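Instalment plan with the tax office – worth doing it myself?

I run a small mobile dog-grooming business as a sole trader and my last assessment came in a fair bit higher than I'd budgeted for. I've never been on PAYG instalments before, so nothing had been paid ahead, and now the whole amount is due in one go. I can cover a bit over half of it from savings.

Alleditz, the bookkeeping service I use, has offered to set up a payment plan for me, but they want to charge for 2 hours of work. I'd sooner put that money towards the debt. Has anyone arranged one themselves? I'd like to know whether you need to send in bank statements, and whether you can pay it out early without a penalty. I have also been told I should vary my instalments for this year down to nil until I've caught up, which sounds a bit too easy.
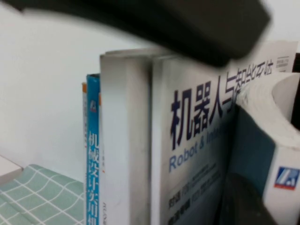
Dulce Chávez

You can do it yourself. I did mine in February after a bad year with the café and it took less than an hour, most of it spent finding my login.

Lodge everything that's outstanding first. I had one activity statement missing and couldn't get past the second screen until it was in. Once that was sorted, I went to the payments section, chose the account with the debt, and put in an upfront amount and what I could pay each fortnight. It worked out an end date and I accepted it. I wasn't asked for bank statements, but my debt was fairly small. A friend with a bigger one had to ring up and go through her income and expenses over the phone.

Things I'd check before you press accept:

The interest. It keeps building on whatever you still owe while the plan is running, so the longer you stretch it, the more you pay. Put your savings in as the upfront amount, but leave yourself enough for fuel and rego.

The first payment date. Mine defaulted to 4 days after I set it up, before any of my customers had paid me. You can change it on the same screen.

New bills. The plan only covers the old debt. If your next activity statement isn't paid on time, the plan can fall over and you have to start again.

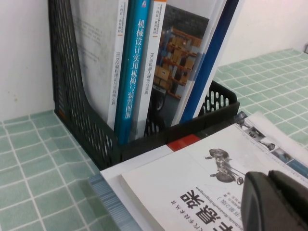 Navaratnam: I agree with most of that, but get a quote from a bank before putting the whole lot on a long plan. The interest on a tax debt used to be deductible and the rules on that have changed, so work out the cost both ways using the current rules. In my case a small overdraft was cheaper. Paying out early was no trouble, by the way. I made an extra payment with the same reference number and the plan closed itself.

On varying the instalments down to nil, be careful. You can vary if you really expect to earn less this year. If you do it only to free up some cash and your income turns out the same, you'll have another large bill next year, and possibly interest on the shortfall as well. Whoever told you that is moving the problem along by 12 months.

What I do now is put 19 per cent of everything that comes in into a separate account, and GST goes in on top. It's a bit short in a good year and a bit over in a poor one. Your figure will be different – look at your last assessment and divide the tax by your takings.
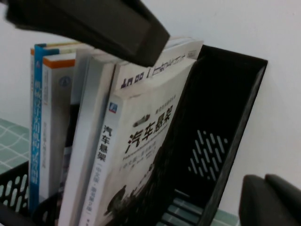 If the online plan is refused

Ring them before the due date and have your figures written down. Mine was knocked back online the first time and approved over the phone for almost the same fortnightly amount. I was on hold for 60 minutes, so ring early in the morning. Ask for the details in writing, and keep a record of the time you called.

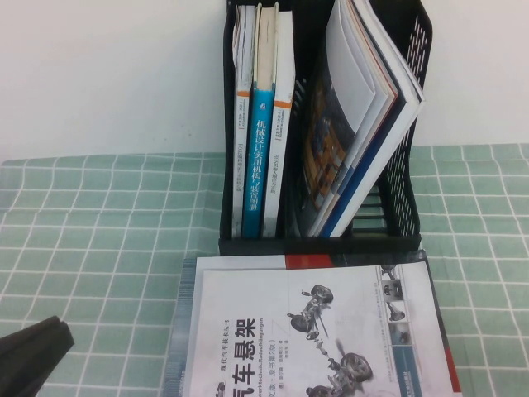
Prollen: Just pay the bookkeeper. I tried to do mine and got the reference number wrong, and the money sat on my income tax account while the GST debt kept growing. It took weeks to have it moved across. If you do go it alone, double-check which account the debt is on, as the two have separate numbers.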